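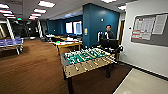 According to Vilgot Söderlund, the worst part of a night call is the drive back to the station, when the radio is quiet and each person begins to think alone. He said this to a class of new firefighters in Lostum, and several of them wrote it down. We will return to his words at the end of the chapter.

Chapter 6
After the Call: Rest, Talk and Support

In the earlier chapters we studied what a crew does at a fire. In this chapter we study the hours which follow. A firefighter who has worked at a serious accident may sleep badly, eat little, or become angry over small matters. Such reactions are common in the first days, and they do not mean that the person is weak or unfit for duty.

The town of Haugland has a small fire service, which answers 200 calls in a year. The service in Jerkden answers 1000. One could expect that the strain is heavier in Jerkden, but in a small town the crew often knows the family who is waiting outside the house.
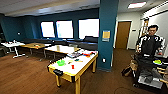 When should a crew first talk together about a hard call? Before the shift ends, if it is possible, and for a short time only. The officer tells what happened, asks how each person is feeling, and explains where more help can be found. A longer talk can be held some days later.

Key terms: crew talk, peer supporter, delayed reaction, return to duty.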